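Bresmont Repair Evening is back!

We are so happy to say that the repair evenings are starting up again, and this time we have a proper room for them (upstairs at the Latlow building, past the bike racks). Last season people carried in toasters, lamps, a very old sewing machine and one accordion, and Mared Rosser had a go at every single one of them. The accordion plays again. It plays loudly!

The first evening is 29 September 2022, doors at 6:30, and we'll keep going until the coffee runs out. Bring whatever has been sitting in your closet waiting for a new plug or a bit of glue. Naveen Joshi will be on clocks and radios, and Sushil Shakya is bringing his soldering kit and is glad to teach anyone who wants to try it. Kids are welcome with a grown-up.

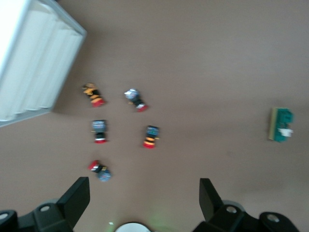

If you have spare screws, springs or fuses at home, we'd love those too. The parts drawers were nearly bare by February and it was a shame to send people home over one missing washer. There are 12 repair slots, so please write your name on the sheet by the front desk if you can. Walk-ins will get a seat and a slice of Ankit Tripathi's lemon cake while they wait.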